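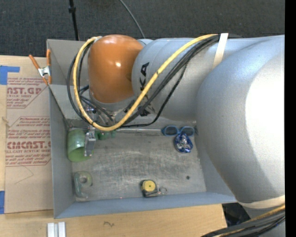
Sorting with one deep bin

A plain gray metal bin is handy for clearing a table. Set it on the tabletop, put in whatever doesn't belong there, and empty it before you quit for the day. A few things we have learned from using them:

Protect the wood. Metal corners will mark a light tabletop the first time the bin gets dragged. Stick felt pads under all the corners, or cut a piece of shelf liner to fit. Lift the bin, don't slide it.

Keep the load low. Tall sloping sides hide whatever sinks to the bottom. If you can't see the bottom, it's time to sort.

Cups and tumblers go in on their sides, against a wall. Standing up, they get knocked over by the next thing in. Plastic cups scratch on metal, so wipe out grit first. Dark items are easy to miss along the back wall, especially small ones. Run a hand around the edge before you call it empty.

Wash the bin with warm water and a little dish soap, then dry it right away. Water sits in the corners. For sticker glue, rub on cooking oil, wait 7 minutes and wipe with a paper towel. Skip steel wool. If there is a rough spot on the rim, a few strokes with 1000 grit paper will take it down.

Over carpet, shake out the liner at the trash can and not beside the table. Crumbs and screws both disappear into dark carpet. A flashlight held flat to the floor will find the screws.

Mitali Bepari wrote in to say she lines hers with an old bath towel, folded double, when she sorts glasses. It cuts the noise too. Change the towel when it gets gritty.

Next: labels that stay on metal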